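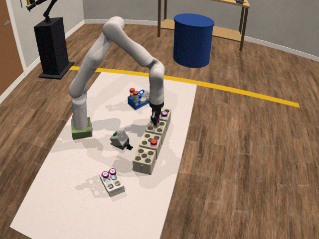
## 4. Lizenz aktivieren und Bibliothek übernehmen

Gilt für Turnik ab Version 9, Einzelplatz und Schullizenz. Upgrade von der alten Fassung: erst Abschnitt 3 lesen.

1. Turnik schließen. Auch das Symbol unten rechts in der Leiste, Rechtsklick, Beenden.
2. Installer starten, Sprache wählen. Lässt sich später nur per Neuinstallation ändern.
3. Seriennummer eintippen, 34 Zeichen, ohne Leerzeichen am Ende. Kopieren aus der Mail geht, aber bitte vorher prüfen ob der Umbruch mit drin ist.
4. Beim Jekidard-Konto anmelden. Schullizenz: Feld "Nachweis" ausfüllen, sonst läuft nur die Testversion.
5. *Datei > Bibliothek übernehmen*, alten Ordner auswählen, OK.
6. Warten. Bei grossen Sammlungen in Blöcken von 1000 Fotos, der Balken springt dazwischen auf null zurück. Normal.

**Achtung:** Während Schritt 6 nicht den Rechner zuklappen. Index sonst kaputt, alles von vorn.

**Hinweis:** Videos werden nicht mit übernommen. Dafür das Zusatzmodul Cui, extra Lizenz, im Paket schon enthalten.

### Wenn es hakt

- Fehler 4: Uhrzeit am Rechner falsch. Stellen, nochmal versuchen.
- "Server nicht ereichbar": Firewall, Trorkgate freigeben.
- Vorschaubilder grau: *Ansicht > Neu aufbauen*.
- Seriennummer schon vergeben: am alten Rechner erst abmelden, dann hier nochmal ab Schritt 3.

Weiter mit Abschnitt 5, Stichwörter und Alben.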